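Trindero schools to swap supply lists for classroom kits

11th May

Families with children in Trindero's public elementary schools will no longer have to buy their own pencils, notebooks and glue before the first day of class. The school district said Monday that it will order supplies in bulk and hand them out in classrooms when the new school year starts.

The change covers every grade from kindergarten through fifth. Middle schools will keep their current lists for another year while the district looks at how the first round goes.

Under the plan, 2000 kits will be packed over the summer and delivered to school buildings in July. Each kit is matched to a grade. Kindergarten and first grade kits have thick pencils, crayons, glue sticks and blunt scissors. Older students get regular pencils, colored pencils, a ruler, lined notebooks and folders. Teachers were asked this winter what they use and what sits in a cupboard until June, and several items were dropped as a result, including index cards and plastic report covers.

The contract to supply and pack the kits went to Novmont, a school and office wholesaler with a warehouse on the east side of town. Two other companies sent in bids. The district did not release the full price of the contract but said it will be paid from the general fund, with no fee charged to families.

Parents have complained for several years about the lists, which were written by each school and sometimes by each teacher. A family with children in two buildings could be asked for different brands of the same marker. Some lists ran to a second page. In a survey the district sent home last fall, cost was the most common complaint, followed by the time spent going from store to store for one particular kind of folder.

Stores in town have mixed feelings. Lam, the stationery shop on the main street, said back-to-school weeks bring in a large part of its yearly sales and that it expects a slower August. The shop plans to put more shelf space toward art materials and the things families will still buy for themselves, such as backpacks and lunch boxes. It also said it would have liked a chance to supply part of the order, which the district offered only as a single contract.

The district said one large order was the simplest way to get the same items into every classroom on time. It left open the possibility of splitting the contract in later years.

Not every teacher is in favor. Some told the district they would prefer a classroom budget they could spend as they see fit. As a partial answer, each elementary teacher will be able to ask for up to $200 during the year for extra items. Requests go through the school office and should be filled within two weeks.

Extra kits will be kept at the district office for students who enroll after school begins. Supplies left over in the spring will stay in the classroom and count toward the following year's order.

What families still need to buy

A short list of personal items will remain with parents. Students should come with a backpack, a water bottle, a pair of indoor shoes for gym and a pencil case. The district asks for a soft case with a zipper, as hard boxes take up too much room in the desks and are noisy when they fall. Color and pattern are up to the student. Names should be written on all personal items before the first day.
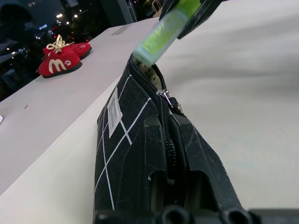

Help with backpacks and shoes

Families who have trouble paying for the remaining items can apply to Litia, a local charity that already runs a winter coat program in the schools. The group has set aside $3000 for backpacks, shoes and pencil cases. Forms can be picked up at any school office or at the public library, in English and Spanish, and no proof of income is needed. Items will be given out at the library in the last two weeks of summer vacation.

Families who have already bought supplies for the coming year can keep them for use at home or bring unopened packages to a school office before classes let out. Donated packages will go to the after-school program.

The grade-by-grade contents of the kits will be posted on the district website by the end of the month. Questions about allergies to any of the materials, including latex in erasers, should be sent to the school nurse.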